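Gultetti > Who We Are > Open Day

4 min read

Search this site Enter keyword

Hi, I'm Elínborg Ravn, and I run Gultetti with my sister Unnur. We started out in Dindbridge fixing other people's packing lines, and these days we set up small robot arms for workshops that have never had one. A bakery, a key cutter, a place that makes nothing but drawer knobs (they're lovely, by the way). If you've got a dull job that happens at a table, we probably want to hear about it!

Every October we open the doors and let anybody come in and poke around. Last time 81 people signed the book, which for a shop our size is a real squeeze, and we ran out of coffee before ten in the morning. Hjalti Lykkegaard did the sorting demo we call Firitness, where visitors pick a part and tell the arm which section of the table it should go to. Kids are much better at this than their parents. They pick the awkward stuff right away.

We like to keep the setup simple, so the table is marked off with blue painter's tape into four sections and that's your whole map. Villads Ingvarsson lays the tape by hand and will happily talk to you about it for longer than you planned to stay.

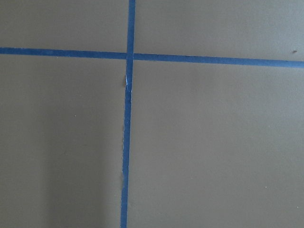

Do I need to know anything about robots to come to the open day?

Most of our visitors have never stood next to one, and we start every demo from scratch, so just bring your questions and wear shoes you can stand in.

The demo takes 32 minutes if people behave and a good bit longer if they don't. Afterward Snædís Kárason takes small groups into the back to see whatever we're building for customers. Last year it was the Hallgrímsson job, a tray loader with 48 slots, and she let people try teaching it a move themselves – I think that was the favorite part of the day for plenty of them.

You can bring your own parts, too. We had somebody show up with a bag of old door hinges and we spent half the afternoon on those. If it fits in your hand it's fair game, but please leave anything oily at home or wipe it down first.

Parking is behind the building, and the side door is the one that opens. Ring the bell twice, Unnur has the radio on.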